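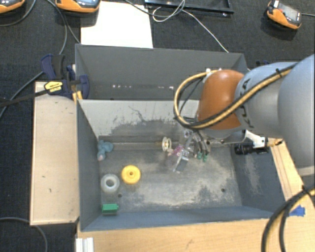 Bin picking at Jarkura: collecting grasp examples

The Nekent cell gathers grasp attempts for a learned picking model. Each attempt is stored as one record: the view before the grasp, the position and angle chosen, the finger width, and the outcome. The model is trained on these records to predict which grasps will hold. The first collection run on this cell is to stop at 3,000 attempts. This page has notes on the bin station, written for people joining the project or reusing the data.

Arm. KUKA, reaching in over the bin from one side. The yellow and black cable bundle is looped round the orange-brown joint cover and tied back. The slack matters - if it is too short, the last joint cannot make a half turn without pulling on the tie. Alun Lewis sets the length and it should not be changed during a run.

Gripper. Green fingertips. When a tip is replaced, start a new session number, even if nothing else has changed. Records from old and new tips can be used together for training but should be kept apart for testing.

Bins. Two, both grey, one behind the other. The walls are tall and slanted, so objects near a wall limit the angles the gripper can use. The planner rejects any approach that would touch a wall, and the rejected approach is logged as well. A record with no grasp in it is therefore not a fault.

Floor of the front bin. Scuffed and worn pale in places, with two small dark holes. Early versions of the Prirkon detector proposed grasps on marks of this kind. The bin has been kept as it is, and the marks are now part of the training data.

Objects. The mix takes in soft and hard items: a teal-blue plush-like toy, a yellow disc with a small hole, a translucent grey ring, a green block. Rings and discs lying flat are the hardest class for this gripper. The translucent ring also tends to give gaps in the depth data. Cledwyn Foulkes labels those records by hand, in batches of 12.

Clamping. A bar clamp holds the bins near the corner they share. Check it before each session. A shift of 3 mm is enough to spoil the calibration, and the affected records have to be dropped back to the last good check.

Outcome labels. Success means the object is still held after the lift and a two-second wait. Drops during the lift are marked separately from missed grasps. Double picks are kept but left out of the success rate.

The Bowen release of the data will use the same record layout, with the session number added to each file name.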